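# Zondico Tabletop Scene Pack: gallery and notes

1 February 2019

Zondico sells simulated rooms for people who work on robot picking. Each room comes with furniture, a set of loose objects, an arm with a two-finger gripper, and a script that starts a task and scores it. We have been using the dining room set from the Tabletop Scene Pack at Standbridge since July, mainly for fruit on plates. Both renders in this gallery come from that set.

The pack is one of three that Zondico offers. We also bought the shelf pack and will put up a separate page for it.
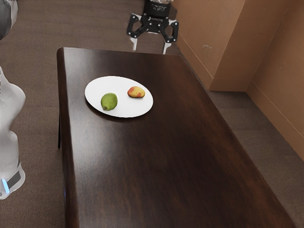 Gripper open and clear of the plate, out past the far end of the table. The green fruit and the red-and-yellow one both lie on the plate.

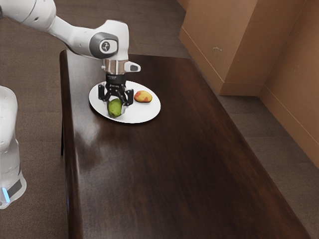 Gripper low over the green fruit, fingers spread. The dark round cap on the wrist and the small module on the flange are part of the arm model.

**What is in the pack**

The dining room set has one room, one long table, two styles of plate, a bowl, and a folder of food items. The food folder is the best part. The fruit models have separate collision shapes that follow the visible skin closely, so a finger stops where it looks like it should stop. In the set we used before, which we built ourselves, most round objects were wrapped in a box and the fingers would halt in the air a little short of the surface.

Every item has its own mass and friction values in a plain text file. You can change them without opening the editor. Mayu Nakajima, who set up our tests, went through the file on the first day and lowered the friction on most of the fruit. The defaults are generous, and a bad grasp will hold when it should slip.

The room itself can't be changed much. You can move the table and swap the floor and wall materials. You can't add a window or move a wall unless you buy the editor license.

**How we use it**

A run starts with the objects at random positions inside a region you set. The arm gets an instruction, such as moving the green fruit off the plate, and has a time limit. The script then checks where everything ended up. We run 40 starts as a batch and look through the failures by hand the next morning.

Shiny wood is a good choice for a test table. Reflections throw off object detectors that were trained on flat, dull surfaces, and ours was one of them. We turned the table finish down to matte for the first two weeks to get the basic motion working, then turned it back up — the setting is called "gloss" and sits under the table entry in the scene file. The drop in detections was easy to see in the logs.

Fruit near the rim of a plate is the other useful case. A finger that comes down too steeply meets the plate before it has closed, and the plate slides. The pack handles this reasonably well. The plate moves and takes its contents with it. It will also tip if you push down hard enough on one side, although it settles back faster than a real one would.

**Problems**

The scoring script counts a fruit as moved if its center has left the plate. A pear balanced on the rim can pass. Mayu wrote a stricter check that waits for the object to stop moving and looks for contact with the table. We sent it to Zondico and were told it might go into the next release.

Shadows take a lot of rendering time. On our machines, soft shadows more than doubled the time for a batch. We leave them off for training and switch them on for the final tests.

The fruit does not deform or bruise. If your work depends on how hard the fingers squeeze, this pack won't tell you much. We compared notes with a group at Koyama who use Boltumari for soft objects, and they said it does better there but is a good deal slower to set up. We have not tried it.

The manual covers installation and the file format and then stops. There is one page on writing your own tasks, and the sample on it has the wrong name for the start function. Use the name in the header of the script.

**Installing**

The download is large, so get it over a wired connection. Unpack it outside your project folder and point the settings file at it. The first launch builds the materials and can sit on a gray window for a while. Later launches are quick. If the arm shows up with no fingers, the gripper file has not been found, and the path in the settings file needs a slash at the end.

**Cost and license**

We paid 900 dollars for the pack with a one-year license, and the editor license is extra. One license covers one site, with no limit on the number of machines. Renders can be published with credit to Zondico. The models themselves can't be passed on, which means we can share our task scripts and the edited friction file but whoever wants to run them has to buy the pack.

The stricter check and the friction file are on the Standbridge downloads page. The friction file replaces the one in the food folder — keep a copy of the original, as updates look for it.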